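Wer prüft eigentlich die Pille?

Ich gebe es lieber gleich zu: Den Beipackzettel lese ich erst, wenn mir schon schwindlig ist. So war es auch im vergangenen Frühjahr, als meine Hausärztin mir ein neues Mittel gegen den Bluthochdruck verschrieb und ich drei Tage später mit weichen Knien im Treppenhaus saß. Auf dem Zettel stand »gelegentlich Schwindel«. Gelegentlich! Ich wollte wissen, wer so ein Wort festlegt und wie viele Leute auf der Treppe gesessen haben müssen, bis es auf dem Papier landet.

Also habe ich herumtelefoniert, und irgendwann landete ich bei Jamila Roy. Sie leitet bei Bristlow die Abteilung, die klinische Studien für kleinere Arzneimittelhersteller organisiert, und sie lachte erst einmal herzlich über meine Frage. »Gelegentlich« sei keineswegs aus dem Bauch heraus formuliert, erklärte sie mir. Das Wort bedeutet, dass eine Nebenwirkung bei weniger als einem von hundert, aber bei mindestens einem von 1.000 Behandelten auftritt. »Häufig« fängt schon bei einem von hundert an. Seitdem lese ich diese Zettel mit ganz anderen Augen (und ja, jetzt auch vor der ersten Tablette).

Jamila Roy lud mich ein, mir eine laufende Studie anzuschauen. Es geht um Ulora, ein Mittel gegen Migräne, das einmal im Monat gespritzt wird und noch keine Zulassung hat. 1.138 Menschen machen mit, verteilt auf 18 Kliniken und Praxen. Die Hälfte bekommt den Wirkstoff, die andere Hälfte Kochsalzlösung, und wer was bekommt, wissen weder die Patienten noch die Ärzte. Das nennt sich doppelblind, klar, das hatte ich schon mal gehört. Wie viel Arbeit darin steckt, wusste ich nicht. Die Spritzen müssen gleich aussehen und sich gleich anfühlen, sie kommen in gleichen Schachteln mit einer Nummer darauf, und die Liste, die diese Nummern auflöst, liegt bei einer Stelle, die mit den Patienten nichts zu tun hat. Im Notfall darf man nachsehen. Dann muss aber begründet werden, wer es wann und weshalb getan hat.

In einer der beteiligten Praxen habe ich einen ganzen Vormittag verbracht. Debashish Paul, der Prüfarzt, hatte an diesem Tag vier Aufklärungsgespräche, und bei einem durfte ich mit Erlaubnis der Patientin dabeisitzen. Es dauerte fast eine Stunde. Er ging die Einwilligung Seite für Seite durch, erklärte das mit der Kochsalzlösung zweimal und sagte mehrmals, sie könne jederzeit aufhören, ohne Angabe von Gründen. Die Frau nickte, fragte nach den Fahrtkosten und nahm die Unterlagen dann erst einmal mit nach Hause. »Das ist mir am liebsten«, sagte er, als sie weg war. »Wer sofort unterschreibt, hat meistens nicht zugehört.«

Danach zeigte er mir die Kopfschmerztagebücher. Ich hatte mir Hightech vorgestellt und bekam Kästchen zum Ankreuzen: Schmerz von null bis zehn, Dauer, Übelkeit ja oder nein, Medikament genommen ja oder nein. Jeden Abend, sechs Monate lang. Ich habe es zu Hause eine Woche lang selbst probiert und am dritten Abend schon vergessen — so viel zu meiner Eignung als Studienteilnehmerin.

Genau diese Lücken machen Sewwandi Debnath das Leben schwer. Sie ist Statistikerin und muss am Ende aus all den Kästchen herauslesen, ob Ulora hilft oder eben nicht. Einfach weglassen darf sie die unvollständigen Tagebücher nicht, denn wer aussteigt, tut das ja vielleicht, weil ihm schlecht geworden ist. Wie mit fehlenden Angaben umgegangen wird, steht deshalb im Prüfplan, und der war fertig, bevor der erste Patient überhaupt eine Spritze bekam. Ein nachträglich geändertes Studienziel ist für sie das rote Tuch schlechthin. Sie erzählte mir von einer älteren Untersuchung mit gerade einmal 76 Teilnehmern, bei der so lange gerechnet wurde, bis irgendeine Untergruppe gut aussah. Frauen über fünfzig mit Aura, glaube ich. Ihr Gesicht dabei hätten Sie sehen sollen!

Und die Aufsicht? Im März steht in der Praxis wieder eine Inspektion an. Da wird nachgeschaut, ob die Kühlschranktemperaturen lückenlos notiert sind, ob jede Unterschrift auch wirklich vor der ersten Untersuchung geleistet wurde und ob die Werte im Computer zu denen in der Akte passen. Debashish Paul hat dafür ein eigenes Regal voller Ordner, und ein Lieblingsthema ist es nicht gerade. Beim letzten Mal fehlte auf einem Lieferschein das Datum, und darüber wurde länger geredet, als ich für einen Lieferschein je für möglich gehalten hätte.

Mein Blutdruckmittel nehme ich übrigens noch, in halber Dosis und abends statt morgens. Den Schwindel habe ich meiner Ärztin gemeldet, sie hat ihn aufgeschrieben und weitergegeben. Melden können das auch Patienten selbst, online, das Formular habe ich mir inzwischen angesehen. Es hat ziemlich viele Kästchen.
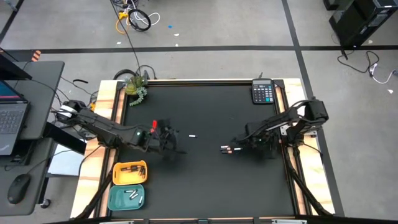 Zwei Roboterarme an einem schwarzen Arbeitstisch mit Batterien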